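December, after lunch

Red kit back from the wash, dumped on the gray sofa agian. Sorting before Precious needs the seat. Going by care label only, not by size, sizes are a mess in this batch.

- tops left, bottoms right
- anything with a white lining: pull lining out, check print still readable
- spots = set aside, do NOT refold 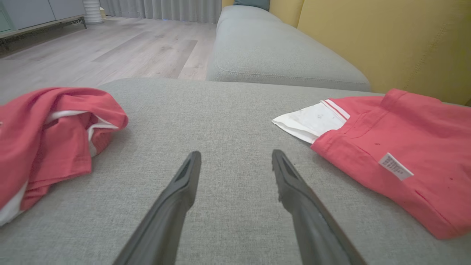

Bag 16 goes to Jacobus for the Trarkport shelf. Rest stays here til the Bakke bins come. He wants waistbands facing out so the trim shows, fine, but then the pile slides. Tried folding in thirds, better. Halves no good.

Log sheet says 3217 for the last tag, mine says diffrent. Ask Precious, she had the roll.

Need: more tags (pack of 100 is enough), stain bar, a proper table. Lint roller is dead too.

Left off at the shorts. Pick up there after 4.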